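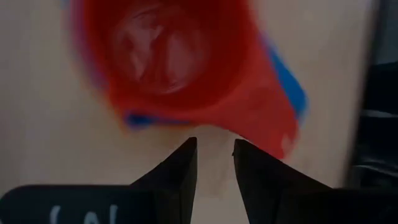 Looking After an Old Pocket Watch at Home

Most of what an old watch needs can be done at the kitchen table with a soft cloth and a clean towel. The rest belongs with a watchmaker. These tips were put together with a Clurketell pocket watch from 1892 on the bench, but they apply to most hand-wound pieces.

Before you start

Lay a folded white towel over the table. Small screws bounce on bare wood and vanish on a patterned cloth. Wash your hands and dry them well, then take off any rings. Keep drinks on another table.

Cleaning the case

Wipe the case with a dry microfiber cloth first. For grime around the hinge and the crown, use a wooden toothpick with the point snapped off. A barely damp cotton swab will lift what is left. Do not use dish soap, toothpaste or baking soda on a plated case. The plating on the Skála cases is thin, and once brass shows through you can't polish it back.

Silver cases can be rubbed with a silver cloth twice a year. Stay off the engraving. The dark color in the lines is what makes it readable.

Winding

Wind at the same time each day, 8 in the morning for instance. Turn slowly and stop when you feel firm resistance. If the crown spins with no resistance at all, the mainspring or the click has gone, and more winding won't help.

Opening the back

Look before you pry. A snap back has a small lip, usually near the hinge or the crown. A screw back has no lip and turns counterclockwise. A rubber ball pressed flat against it gives enough grip for most. Write down the movement number while you have it open — ours is 269 — and close it again. Don't blow on the movement, and don't oil it. Household oil spreads and gums up.

Storage

Keep the watch dial up in a lined box, away from radiators and bathroom walls. A small packet of silica gel is fine if it isn't touching the metal. Keep receipts and repair slips in a separate envelope, as old paper can tarnish silver.

A full service at the Skirnodstead repair shop was $70 last time, with a new crystal extra.

14 shares | 6 comments

Contact | © Worketti Home Workshop | Back to top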